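Padimico opens its mending room to the public, two nights a week

June 4, 2019

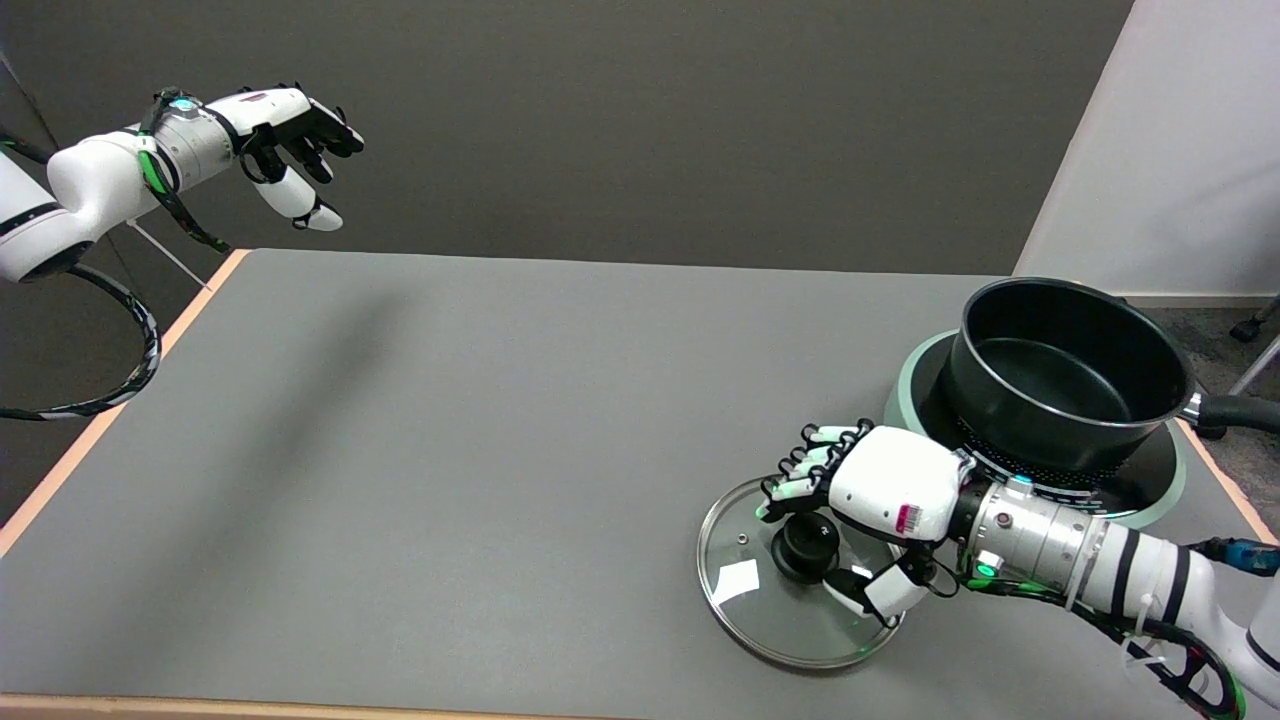
What we're opening, and why I'm so chuffed about it

Hi, I'm Ebise Bogale and I look after programs at Padimico. If you've been on our mailing list you'll know we've been threatening to do this since December, and now we've got the keys, the insurance and a kettle that works. Our new mending room opens its doors this month, and anyone who can carry a torn coat up a flight of stairs is welcome.

It's a pretty simple idea. You bring in something made of cloth that you'd like to keep wearing, and we sit down with you and fix it together. Jeans, jumpers, school uniforms, the good tablecloth your aunt spilled wine on and then caught in the car door (yes, that was mine). We supply thread, needles, patches and a drawer of odd buttons that's become a bit of an obsession for me.

How it got going

Last year we ran a pop-up in the back of the Parisi fabric shop, and people brought us 681 items to mend. I'd hoped for 80! My favourite was a dressing gown with more darning in it than dressing gown, and its owner still wanted the elbows done in purple. So we did them in purple.

Negin Kermani, our lead mender, taught most of those sessions and she'll be running the new room too. "People come in embarrassed about a hole and go home wanting to show it off," Negin says. "I've had to talk a few of them out of making the patch bigger."

Farhad Bakhtiari joins her for tailoring and zips. Please be nice to him about zips – he gets a lot of them.

What it costs

Sessions are $2 for members and pay-what-you-like for everyone else. Kids are free with a grown-up. The local dry cleaner, Skekito, is chipping in for thread for the first year, and I owe them a cake.

We can't take leather, wetsuits or anything that needs an industrial machine, and please wash things before you bring them. Curtains are fine if you can lift them by yourself.

Coming along

Bookings aren't needed, but if you've got something tricky, like lace or a coat lining, drop us a note first so Negin can have the right colours ready. We'd also love to hear from confident knitters who could spare an evening.

Media contact

Yasaman Talebi, Padimico. Yasaman can set up interviews with me, Negin or Farhad, and she has photos of the purple elbows.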